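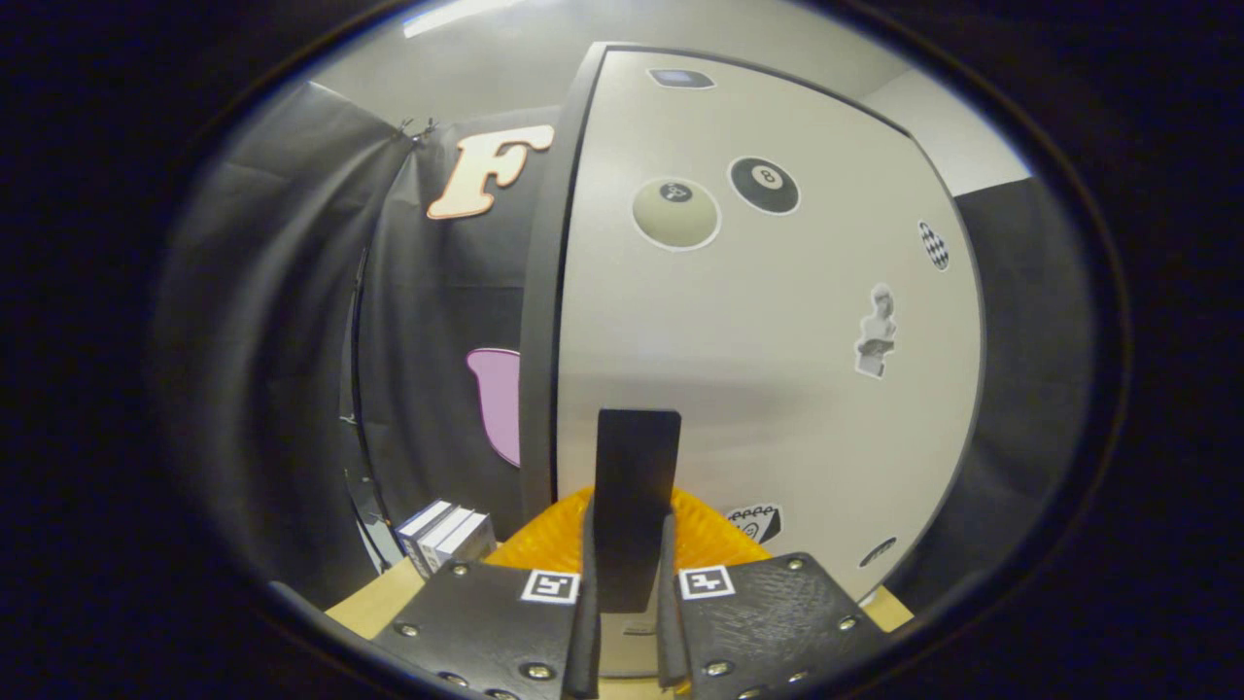 Getting an oily smell out of plastic storage baskets

Posted by Tamsin Rewi in Cleaning and Laundry

I bought 5 plastic baskets second-hand from a seller in Hovland to sort out the kitchen cupboards. They must have been kept in a garage, as they smell of engine oil. I have washed them twice in hot water with washing-up liquid and left them on the line overnight. The smell is weaker but still there, mostly in the ridges. I want to keep onions and potatoes in two of them, so I don't want to use anything too strong. Does anyone know what works on plastic? I paid very little for them but would sooner not throw them out.

3 replies

Merle Cosgrove
Bicarbonate of soda, but leave it on for longer than you think. I use 500 g in a bath with enough warm water to cover everything, and leave it until the next morning. Scrub the ridges with an old toothbrush before you rinse – oil sits in the corners and a cloth won't reach it. Then dry them outside in the shade. Strong sun made one of mine brittle and the handle snapped the following April.
If you can still smell it after 2 soaks, I would use them for shoes or pegs and buy something else for the vegetables. Plastic can hold on to oil, and potatoes pick up smells easily.

Huia Kerslake
Just put them in the dishwasher, works fine for me

Maxine Lockyer
I would be careful with the dishwasher. Thin baskets can warp, and if there is oil left on them you will be cleaning the filter afterwards. Top shelf on a cool wash if you must.
I agree with Merle about the soak. White vinegar did nothing for mine except add a smell of vinegar. What did help was packing the basket with crumpled newspaper, tying it in a bin bag and leaving it for a week, then changing the paper and doing the same again. For onions you could line it with a clean cotton bag as well, which also catches the loose skins.

Marked as helpful by Tamsin Rewi: Merle Cosgrove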